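Kadetti

Kadetti is a hand-held gripper kit made by the small firm Tandetard and used to teach household robots by example. A person holds the gripper and does a chore with it, and the recorded movements are later used to train a robot arm. Handling cloth is its best-known use, and the results there are a delight to follow!

History

The kit grew out of a folding project called Phí, led by Tâm Tạ and Diễm Triệu. Its first public release came in October, with a run of 200 kits that sold out in 63 days. A second version, Kadetti 2, has a lighter body and a softer trigger.

Use

Recording needs no lab. Most owners work at home, on a bed or a table, and a single charge covers almost 300 short recordings. Cloth is a wonderfully hard subject, as it never falls the same way twice, and a crumpled piece on a plain sheet makes a fine starting point. Quyên Cao's guide for new owners suggests beginning with one dark cloth on a pale surface, then moving on to shirts and towels.

A white gripper with its green lights on, resting on a navy-blue cloth on a bed
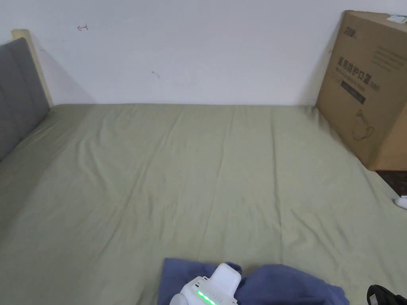 Reception

Reviewer Nhi Dương praised the comfortable grip and the clear manual, but found the carrying case too tight. Spare finger pads are sold separately through the Coltitz shop.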